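Small retail boxes: tape seam, tuck flap or glue for reclosing?
Packaging and Posting board – 9 replies

trindle_k
I sell small stationery sets and need a better way of closing the inner carton. Current stock is a tuck-end box from Dallimport, 350 gsm folding board, printed outside, plain inside. The tuck flap holds on its own for hand delivery. In the post it does not. Out of the last 50 parcels, 6 came back with the flap open and the contents in the outer mailer.

Options I have looked at:
1. Clear tape across the flap.
2. Round paper seal.
3. A dot of hot glue under the flap.
4. A different carton with slit locks.

I would prefer to keep the printed face free of tape. Views?

mossbank
Option 4. A slit lock costs nothing extra once the die is cut, and the dust flaps do the holding. Tape is a repair for a carton that was specified wrongly.

oldfold
Disagree with mossbank. Slit locks work well until the customer opens the box the first time. After that the shoulder of the tuck is creased and the lock is weaker than a plain friction tuck. If the customer is expected to keep things in the box, leave the slits out.

For a one-way trip, a 25 mm paper seal centred on the flap is enough. Rub it down hard with a bone folder or the back of a spoon. Most failures I see are seals that were only patted into place.

trindle_k
Customers do keep the box. The set is pencils and a rubber, and the print is part of the appeal. So oldfold's point applies.

quayside_post
Has anyone checked the void? Flaps open because the contents move and strike them. Shake the closed box next to your ear. If it rattles, no closure will fix it for long. I use Lashari tissue, one sheet folded in four, at the end the contents slide towards.

mossbank
The void is a fair point. I still would not put a seal on varnished board. Adhesion is poor and the edge lifts in a warm van.

oldfold
Depends on the varnish. Water-based, no trouble. UV gloss, yes, it lifts. Test one from each batch and leave it on a radiator until Sunday.

valve_and_hinge
Worth adding that the position of the box when you close it matters as much as the closure. I do mine flat on the bench, at a slant to the front edge so that neither forearm has to cross the print. One side holds, the other side works the flap. Standing the carton on its end and pushing down bows the long panels, and a bowed panel springs the tuck straight back out.

Bench surface matters too. A smooth top lets a light carton skate. My top is a mottled stone-effect one and a small box still wants holding from both sides.
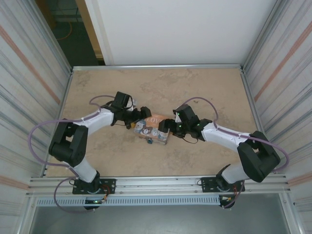
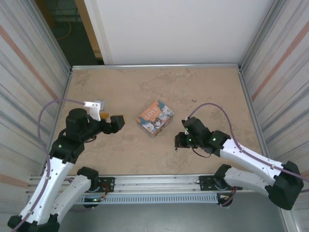 For anything of that size I would use the paper seal and nothing else. The order I follow is dust flaps first, then the tuck, then a thumb along the fold, then the seal. Keep the seal off faces and lettering if the artwork has them. A seal through the middle of a cartoon looks careless and tears the ink when it is peeled.

quayside_post
Agree on holding from both sides. I would not bother with the slant. Square to the edge is quicker when you have a long run, and the seals go on straighter.

valve_and_hinge
Quicker, yes. Over a long run my wrists prefer the slant. The seals line up with the carton in either case if you work from the fold and ignore the bench edge.

trindle_k
Thanks, all. Plan is as follows. One sheet of tissue at the sliding end, plain tuck, 25 mm paper seal placed on the unprinted strip at the back. I have ordered a roll of Valik seals and will run a radiator test on the present varnish before committing. No hot glue – I tried one last night and it took the top layer of board with it on opening.

If the seals lift I will go back to Dallimport and ask what the coating is. Trindau do a similar carton in an uncoated board, but their smallest size is too long for the pencils and I would be back to filling the void.

mossbank
Ask Dallimport for the coating data before the test. It will save you the radiator. And measure the tuck depth while you are at it, as anything under 12 mm is too short on 350 gsm, whatever you stick over it.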